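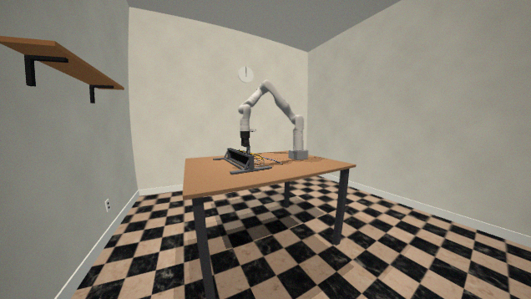

Tihomir Dumitrescu asked me yesterday whether Drindora is still worth maining after the October patch of Brakent, and my reply became too long, so I make a thread.

First, the numbers. Her shield now lasts 2 seconds less, and the cooldown went from 13 to 15. On paper it looks terrible. In my matches I felt it mostly on small maps.

On Grarnville she is still very strong. You hold the bridge, you wait for the enemy healer to step forward, you pull. Same as before the patch.

What hurts more is the change to Roussel. He used to lose every duel against her. Now he heals 5 points with each hit, and he simply outlives the shield. I have not found a good answer to this yet.

My build at the moment: the long chain, the second passive, and no armour perk. Many players will say I am wrong about the armour. Maybe — but I die less often when I can move faster.

I have 313 hours on her, so I am not neutral. If you are new, learn her in unranked first. Her colour skins are still overpriced, by the way.

Tomorrow evening I try her with two healers and I will write how it went.

— Mimoza Vlachou

Comments

petrolblue: no armour perk?? brave
Oskelly: Roussel needs a nerf, my whole team picks him now
marn_t: Try the short chain against him, it comes back quicker

Related posts
Brakent ranked: when to swap your hero
Grarnville bridge, attack side
Is the second passive worth it?

Contact | © Mimoza Vlachou | Back to top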